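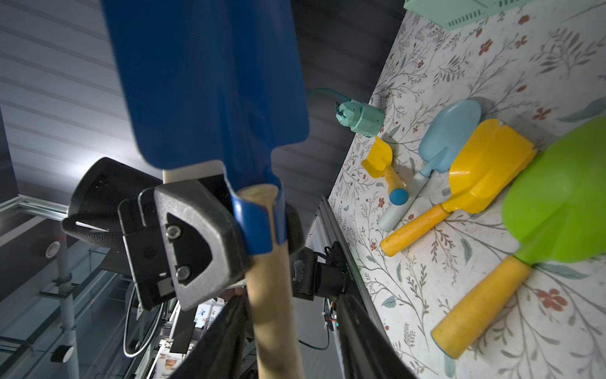 Looking after garden tools, big and small

Every April I drag everything out of the shed and onto the driveway, and every April I swear I'll do it in the fall next time. I never do. So if your tools spent the winter leaning in a damp corner with last year's mud on them, you're in good company, and most of it can be put right in an afternoon with stuff you probably already own.

I learned most of this from my old neighbor Houshang Tehrani when we lived on Dreltgate, and the rest by ruining things.

Getting the mud off

Dried clay comes off best with a paint stirrer or an old wooden spatula. I used to go at it with a screwdriver and all I did was scratch the metal, and scratches are where the rust gets going. Knock off the big lumps, then a stiff brush, then the hose if it still needs it. Dry the blade with a rag right away (old T-shirts are perfect, old towels shed fluff everywhere).

If the soil has really baked on, lay a soaking wet rag over it and go have your coffee. Twenty minutes and it slides off.

Rust

Light orange rust is nothing to worry about. Steel wool and a drop of oil will take it off a trowel while you're listening to the radio. For the heavier stuff I use plain white vinegar in a bucket, metal end down, overnight. Don't let the vinegar come up over the wood! I did that with my favorite border fork, a Forkwood I'd had since we bought the house, and the top of the handle went gray and fuzzy and never really recovered.

In the morning scrub it, rinse it, and rinse it again with a spoonful of baking soda in the water. Then dry it and oil it the same day. I left a pair of shears overnight once after a vinegar bath and they were orange again by breakfast.

Sandpaper, and which grit

I keep two grits in a coffee can and that's it. 80 for a handle that's gotten rough or splintery, and 120 to smooth it down after. Go with the grain. Wear a glove on the hand you're sliding along the wood, or you'll find the splinter the hard way.

A lot of old handles have a coat of varnish that's peeling. Take it all off. Patchy varnish traps water underneath and it gives me blisters besides, right at the bottom of the thumb.

Oiling the handles

Boiled linseed oil, a rag, and some patience. Put on a thin coat, leave it a quarter of an hour, wipe off whatever hasn't soaked in. Next day, do it again. If the wood was really thirsty, a third time. The mistake I made for years was slopping on one great big coat and walking away, and then everything in the shed was sticky until June and had cat hair on it.

Now the serious bit. Rags with linseed oil on them can heat up and catch fire all by themselves if you wad them up. Lay them out flat, outdoors, one layer, away from anything that burns, until they've gone completely stiff. Or put them in a metal can full of water with a tight lid. Please don't toss them in the kitchen trash.

For anything small that kids are going to handle (and chew on, let's face it) I skip linseed and use food-grade mineral oil, the kind for cutting boards. It doesn't last as long, but it takes two minutes to redo.

Wobbly heads

Grab the head in one hand and the handle in the other and give it a twist. If it moves, fix it before you use it again. On a lot of shovels there's a screw or a rivet through the socket, and a loose screw may only want tightening. If the hole's worn too big, pack it with a couple of toothpicks dipped in wood glue, snap them off flush, let it dry overnight and put the screw back in.

Soaking a loose rake head in water to swell the wood is an old trick and it does work, for a weekend. Then the wood dries out and shrinks and it's looser than when you started.

The little tools

People forget about the kids' ones! Ours used to live in the sandbox all year and we'd buy new every spring, and I got tired of it. Now they get the same once-over as the big ones, just quicker.

Plastic blades want warm water, dish soap and a soft brush. Scouring pads leave them cloudy and then the dirt sticks worse. Run your finger along the digging edge, and if there's a rough burr, a few strokes with the 120 will take it down. A crack is another matter. I've tried glue, tape, and melting one with a hot nail (it smelled terrible and looked worse), and a cracked one still goes to pieces the first time somebody stands on it. Throw it out.

Sun is what really kills plastic. It goes chalky and then brittle, so keep them in the shade when they're not being used. A mesh onion bag on a hook does nicely, the sand falls right through and you don't end up with a swamp in the bottom of a bucket.

Sharpening

A shovel doesn't need to be razor sharp but it should have an edge. Clamp it down, take a flat file, and push away from you along the bevel that's already there. Lift the file on the way back. Ten or so good strokes and you'll feel the difference as soon as you hit a root. Hoes are the same. Pruners I take apart and do with a little stone, and I take a photo with my phone before I undo anything, after one very long evening with a spring and a washer left over.

Where to keep it all

Up off the floor, is the short version. Concrete sweats and the metal drinks it up. I've got a strip of scrap lumber screwed across the studs with pairs of nails in it, and everything hangs head up. Afshin Soltani, who runs the hardware counter over in Tanbridge, talked me out of a fancy wall rack and sold me a box of nails, so he's got my business for life.

For hand tools, the bucket of sand with a bit of oil mixed in is still my favorite. Stab the trowel in a few times when you finish for the day and leave it there. Change the sand when it starts smelling funny.

What I do and when

Every time: brush, wipe, hang up.
Once a month in the growing season: oil the metal, check for wobble.
Spring: sand and oil the handles, sharpen, go through the kids' stuff.
Fall: all of the above, in theory.

I usually start on a Friday after supper so the first coat of oil can sit overnight and I can do the second one before it gets hot out. If you've got a better way of getting pine sap off pruner blades than rubbing alcohol, leave me a comment, I've got a pair soaking right now.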